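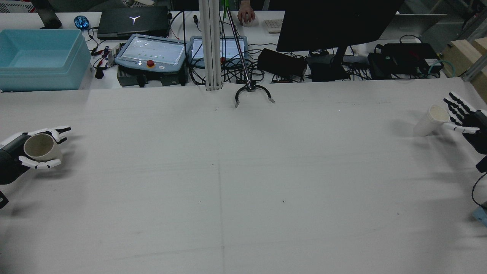 Tatiana Polák reckoned we should leave the hand calibration alone until the cables are sorted, and asked for that to go in first, so in it goes!

Maintenance catch-up, hand cell, Sunday, Trellberg workshop. I took the notes again (sorry in advance for the spelling).

Cables. We all agreed the loops on the left arm are too generous. I'd like them re-tied with a bit of slack at the wrist and much less further up. Tatiana will do it, with the arm parked and the power off, please.

Fingers. The left hand has done 2,599 grasps on the log and the index finger is lagging again. Le Goff have quoted 9 days for a tendon kit. I moaned, we ordered it anyway.
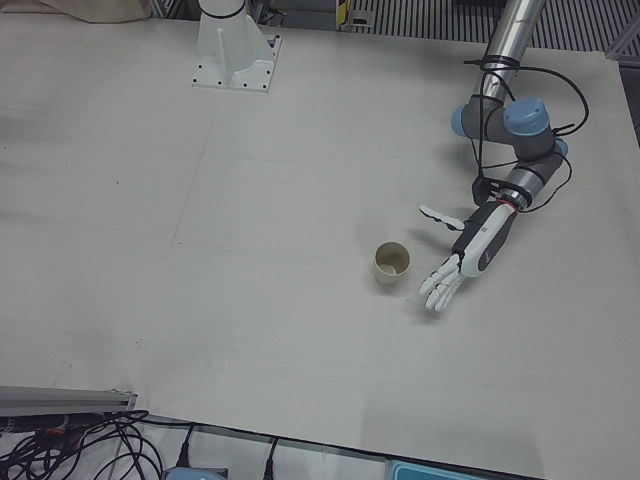

Until the kit turns up we're sticking to paper cups and keeping grip force at setting 7, and I'll run the homing routine every morning before anyone touches the pendant. Varier's firmware update can wait as well, I'm not changing two things at once!

Table. Wipe it down, check the mounting bolts, write the date on the sheet. Fault 227 came up again and we still don't know why. I'll ring Pikby.

Next catch-up once the kit is fitted.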